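Hayashi to Supply Returnable Cups to Urberg Venues Starting in October

URBERG, 2019-06-24. Hayashi, the foodservice supply company, today announced an agreement with the Urberg Venues Association to replace single-use drink cups with returnable plastic cups at 167 cafes, concession stands and concert halls across the city. Deliveries begin in October, ahead of the indoor season.

Under the agreement, customers will pay a deposit of 2 dollars when they buy a cold drink and will receive the full amount back when the cup is returned. Cups may be returned at any participating venue, regardless of where the drink was purchased. A total of 211 return points will be in service on the opening date, including locations at both ferry terminals and the Central Library.

The agreement follows an 11-month trial at the Tastitov Concert Hall and its neighboring food court. Venue managers there reported fewer overflowing bins after evening events and shorter closing shifts for cleaning staff. The trial also led to changes in the program. The original deposit receipt has been dropped after customers complained of losing it, and return points will now stay open for one hour after the end of each performance.

"Our customers asked for a system that works the same way at every counter," said Genji Hoshino, director of venue services at Hayashi. "The trial showed us where the lines formed and where the signs were unclear. We have spent the spring correcting those points with the people who work behind the counters."

Washing will be handled by Timum, which operates a commercial dishwashing plant on the east side of Urberg. Used cups will be collected overnight, washed, inspected and returned to venues before noon the following day. Timum expects to add a second shift to meet demand. 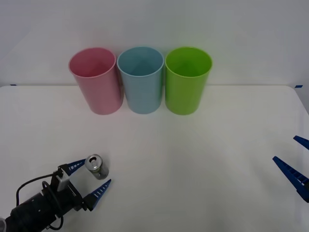 Venues that join the program will pay a monthly service fee based on the number of drinks sold. Smaller businesses may apply for a reduced rate during their first year. Training for counter staff will be offered at no charge throughout September, in English and Spanish.

"Many of our members are family businesses with very little storage space," said Kazue Fukuda, president of the Urberg Venues Association. "Daily delivery was the condition they set, and it is written into the agreement."

Hot drinks are not covered by the current agreement. The parties will review the matter next spring.

Venues wishing to take part should contact the Association's membership office by the end of August.

About Hayashi
Hayashi supplies tableware, serving equipment and kitchen goods to restaurants, schools and public venues. The company is based in Urberg.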